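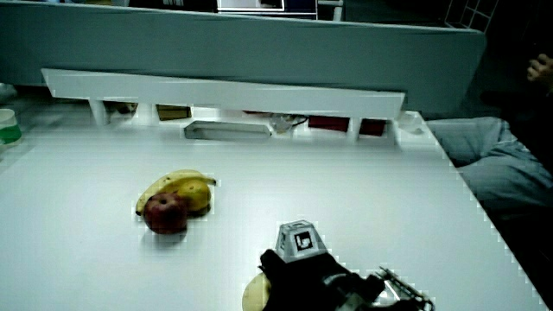 Tipps für die Bordküche: Was neue Mitarbeiter in der ersten Woche wissen sollten

Wer zum ersten Mal auf einem Ausflugsschiff in der Küche arbeitet, bringt meistens Erfahrung von einem Restaurant an Land mit. Diese Erfahrung ist sehr nützlich, aber auf dem Wasser sind einige Sachen anders. Ich habe diese Tipps für die Saisonkräfte geschrieben, die im Juni bei uns auf der Stamen anfangen. Vielleicht helfen sie auch Kolleginnen und Kollegen auf anderen Schiffen, oder Leuten, die sich noch überlegen, ob sie sich für so eine Stelle bewerben wollen.

Vor dem Ablegen

Kommen Sie bitte früh genug an Bord. Die Lieferung von Llorente steht meistens schon am Kai, und sie muss verstaut sein, bevor die ersten Gäste kommen. Schwere Sachen gehören immer nach unten: Konserven, Mehl, Getränkekisten. In die oberen Fächer kommen nur leichte Dinge wie Servietten und Papierbecher. Jedes Fach hat einen Riegel. Schließen Sie ihn auch dann, wenn Sie in einer Minute wieder etwas herausnehmen wollen.

Die Kühlschubladen prüfen wir zweimal am Tag, einmal vor der Abfahrt und einmal nach der Mittagspause. Die Temperatur wird sofort in die Liste an der Tür eingetragen und nicht erst am Abend aus dem Gedächtnis.

Arbeiten bei Seegang

Legen Sie ein feuchtes Tuch unter jedes Schneidebrett. Das kennt man von zu Hause, aber an Bord ist es Pflicht. Messer kommen nach jedem Gebrauch an die Magnetleiste oder in den Messerblock, auch für eine kurze Pause.

Töpfe füllt man höchstens bis zur Hälfte. Für Suppe nehmen wir lieber zwei mittlere Töpfe als einen großen. Die Schlingerleisten am Herd werden eingesetzt, solange der Herd noch kalt ist. Mit der Hitze gehen sie schwer hinein, und man verbrennt sich leicht die Finger.

Wenn Sie etwas Heißes tragen, rufen Sie laut „heiß“, bevor Sie durch die Tür gehen. Am Anfang fühlt man sich dabei ein bisschen komisch. Nach ein paar Tagen machen es alle automatisch.

Wasser sparen

Der Trinkwassertank wird nur in Storport gefüllt. Spülen Sie Gemüse deshalb in der Schüssel und nicht unter dem laufenden Hahn. Das Wasser aus der Schüssel kann man noch für den ersten Gang beim Putzen benutzen. Die Spülmaschine startet erst, wenn sie voll ist. Ihr kurzes Programm dauert 11 Minuten und reicht für Gläser und Tassen. Für Teller mit Ei oder Käse reicht es leider nicht, die muss man vorher einweichen.

Seekrankheit in der Küche

Es kann jedem passieren, auch Leuten mit vielen Jahren Erfahrung. Essen Sie vor der Schicht etwas Trockenes, zum Beispiel Zwieback oder ein Brötchen, und trinken Sie nicht zu viel Kaffee. Sagen Sie früh Bescheid, wenn Ihnen schlecht wird. Dann kann jemand von der Crew kurz übernehmen, und Sie gehen nach draußen und schauen auf den Horizont. Scharfe Gerüche, besonders gebratene Zwiebeln, machen alles schlimmer.

Kleidung und Schuhe

Geschlossene Schuhe mit rutschfester Sohle sind Vorschrift. Die Schürzen bekommen Sie von uns, die Schuhe bringen Sie bitte selbst mit. Lange Schürzenbänder zweimal um die Taille wickeln und vorne binden, damit sie an keinem Griff hängen bleiben. Haare unter die Mütze, Ringe und Armbänder bleiben im Spind.

Nach der Rückkehr

Reste, die noch gut sind, werden mit dem Datum beschriftet und kommen in die linke Kühlschublade. Der Boden wird von hinten nach vorne gewischt, Richtung Ausgang. Den Müll nehmen wir in Gotdale von Bord, der Container steht hinter dem Fahrkartenbüro und ist bis 8 Uhr abends offen. Zum Schluss drehen Sie das Gasventil zu und unterschreiben auf der Liste.

Der nächste Einführungstag für die Bordküche ist am Donnerstag, 26. Juni. Treffpunkt ist das Fahrkartenbüro in Gotdale. Bitte bringen Sie Ihre Gesundheitsbelehrung im Original mit, eine Kopie können wir nicht annehmen.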